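Séance 4 : façades, fil du bois et quincaillerie

Module « Agencement et mobilier », notes de cours de Yesenia Ochoa. À relire avant l'atelier de mai. Le polycopié ne remplace pas les fiches de sécurité distribuées en séance 1.

## 1. Rappel : le bois bouge

Le bois massif prend et rend de l'humidité toute sa vie. Le retrait n'est pas le même dans toutes les directions :

- axial (dans la longueur) : négligeable dans la plupart des cas ;
- radial : moyen ;
- tangentiel : le plus fort, souvent proche du double du radial.

Un panneau massif de 600 mm de large, collé et bloqué sur ses quatre côtés, finit par fendre ou par se voiler. L'assemblage à cadre et panneau règle le problème depuis des siècles : le panneau flotte dans une rainure, seul le cadre est collé. On ne met jamais de colle dans la rainure. Un point de colle au milieu des traverses haute et basse est toléré pour centrer le panneau.

Le contreplaqué et le MDF plaqué sont beaucoup plus stables. On peut donc les coller en plein, à condition de plaquer les deux faces. Un placage posé d'un seul côté tire et cintre le support, même épais.

## 2. Sens du fil sur une façade

Règle d'usage : fil vertical sur les portes. Sur les tiroirs, les deux écoles existent. Le fil horizontal élargit visuellement le meuble ; le fil vertical continu, d'un tiroir à l'autre et jusqu'à la plinthe, demande de débiter toutes les façades dans la même feuille et de les numéroter à la craie dès la coupe.

Vocabulaire à connaître pour le contrôle :

- **dosse** : débit tangentiel, dessin en flammes ;
- **quartier** : débit radial, lignes serrées et régulières ;
- **ondé** : fibres ondulées, reflets qui changent avec l'angle de vue ;
- **raccord en livre** : feuilles successives ouvertes en miroir.

Les bois rouges et bruns foncent ou s'éclaircissent à la lumière selon l'essence. L'acajou tend à foncer, le noyer à pâlir. Quand on remplace une seule porte sur un meuble ancien, il faut prévenir le client que l'écart de teinte va évoluer.

## 3. Finition

Le brillant se choisit avant la teinte. Un vernis brillant montre chaque défaut de ponçage ; un satiné les atténue et laisse lire le fil ; un mat profond marque vite au contact des doigts. Pour les cuisines, on reste en général sur un satiné.

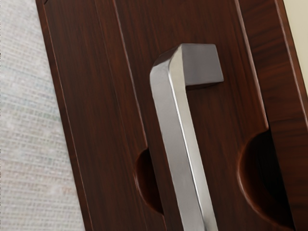

*Façade en bois brun-rouge et poignée en métal brossé, de section carrée.*

Ordre des opérations en atelier :

1. Ponçage au grain 120, puis 180, toujours dans le fil.
2. Dépoussiérage, mouillage léger à l'éponge, séchage complet.
3. Égrenage au 240 des fibres relevées.
4. Teinte, essuyée dans le fil.
5. Fond dur, égrenage, puis 2 couches de finition.

Les chants absorbent davantage que les faces, surtout en bois de bout. On les ponce un grain plus fin, sans quoi ils ressortent plus foncés après la teinte.

## 4. Poignées et perçage

L'entraxe est la distance entre les axes des deux vis de fixation. Il ne correspond pas à la longueur totale de la poignée, et l'erreur revient chaque année dans les bons de commande. Vérifier l'entraxe sur la pièce reçue, pied à coulisse en main, avant de tracer.

On perce depuis la face visible vers l'intérieur, avec une cale martyre serrée derrière. Pour une série, on fabrique un gabarit à butée : dans l'étude de cas Ketenley, les 20 façades ont été percées avec un seul gabarit en hêtre.

Longueur de vis : épaisseur de la façade plus profondeur de prise dans le pied de la poignée. Une vis trop longue arrive en fond de filetage et la poignée garde du jeu, même serrée à fond.

Le passage de main derrière la barre se contrôle avec des doigts, pas avec un réglet. Sur le chantier de Drarnesside, les premières poignées ont été refusées pour cette raison et remplacées avant la pose.

## 5. Travail à rendre

Dessiner à l'échelle 1:5 l'élévation d'un meuble bas à deux portes et un tiroir, avec :

- le sens du fil fléché sur chaque façade ;
- le plan de débit dans la feuille ;
- l'entraxe et la position des poignées cotés depuis les chants ;
- une coupe sur l'assemblage du cadre, à l'échelle 1:1.

Format A3, au crayon ou imprimé. Nom au dos. Lecture pour la séance suivante : Barrera, chapitre 13, sur les charnières invisibles et leurs réglages.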